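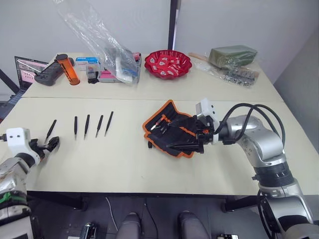 Two arms over a pair of white tables, with five tweezers and a tool pouch of screwdriver bits.

Budgeting for a two-arm bench

The arms take most of the money, but the bench around them is where a budget usually slips. Prenex quoted us 2,148 for stands, tables and cabling, and we had put down far less.

Tables. Two small ones pushed together are cheaper than one large one and easier to get through a door. Check that the tops sit level at the join - thin tools catch on a step.

Grippers. Plain parallel fingers will do for a first year. Ask for the opening width in writing and compare it with your thickest item. Skaline and Winorum both sell spare fingers, so price a second set at the start.

Small tools. Buy tweezers in one colour and one length, and a soft pouch with elastic loops for the bits. Fabric is harder for an arm to handle than a hard case, so allow more set-up time if you choose it.

Storage. Keep 40 cm at the back for boxes, bags and a laptop, or buy a shelf.

Cables. Measure the run with the arm at full stretch, then add a metre.

Delivery. Prieto gave us 9 weeks for the stands. Order those first and the tables last.

Prices checked in April.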